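벨라노(Velano) 공유주방 이용 안내: 자주 묻는 질문
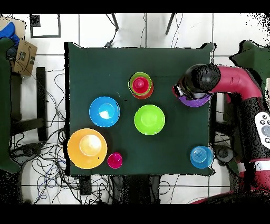
벨라노 공유주방은 시간 단위로 빌려 쓰는 조리 공간입니다. 예약은 홈페이지에서 받으며, 이용 시작 17시간 전까지 신청하셔야 합니다. 기본 대여료에는 조리대, 화구, 오븐, 냉장고 사용료가 들어 있습니다. 식기는 종류별로 따로 신청합니다. 파란색이나 연두색 그릇처럼 색이 선명한 플라스틱 그릇과 컵은 어린이 모임에서 많이 찾으시고, 컵은 겹쳐서 보관하면 자리를 적게 차지합니다. 도자기 접시와 유리잔은 수량이 적으니 예약할 때 함께 적어 주세요.

몇 명까지 이용할 수 있나요?
큰 방은 50명, 작은 방은 17명까지입니다. 아이도 인원에 포함됩니다. 인원이 바뀌면 전날 저녁까지 예약 화면에서 고쳐 주세요.

플라스틱 식기를 전자레인지에 넣어도 되나요?
바닥에 전자레인지용 표시가 있는 것만 가능합니다. 표시가 지워져 보이지 않으면 도자기 그릇을 쓰세요. 오븐에는 플라스틱 식기를 넣을 수 없습니다.

식기 대여료는 얼마인가요?
플라스틱 그릇과 컵은 개당 800원입니다. 깨지거나 금이 간 식기는 퇴실할 때 말씀해 주시면 됩니다. 플라스틱 식기의 파손 비용은 받지 않습니다.

재료를 미리 보내도 되나요?
이용 당일 오전에 도착하는 택배만 받습니다. 상자에 예약자 이름과 예약 번호를 크게 적어 주세요. 냉동식품은 보관할 자리가 부족해 직접 가져오셔야 합니다.

설거지는 누가 하나요?
이용하신 분이 합니다. 세제와 수세미는 싱크대 아래에 있습니다. 식기세척기는 큰 방에만 있고, 한 번 돌리는 데 50분이 걸리므로 퇴실 시간을 생각해서 쓰세요. 나무 도마와 칼은 손으로 씻어 주세요.

음식물 쓰레기는 어떻게 버리나요?
물기를 빼고 뒷문 옆 수거함에 넣습니다. 조개껍데기, 큰 뼈, 달걀 껍데기는 일반 쓰레기입니다. 식용유는 하수구에 붓지 말고 폐유통에 모아 주세요.

주차할 수 있나요?
건물 안에는 자리가 없습니다. 길 건너 우조르(Uzor) 주차장을 이용하시고, 짐을 내릴 때만 정문 앞에 잠깐 세울 수 있습니다.

취소하면 환불되나요?
이용 전날까지는 전액, 당일에는 50%를 돌려드립니다. 이용 시간이 시작된 뒤에는 환불되지 않습니다.

쉬는 날이 있나요?
금요일은 설비 점검으로 오후 3시에 문을 엽니다. 12월에는 예약이 일찍 차는 편입니다.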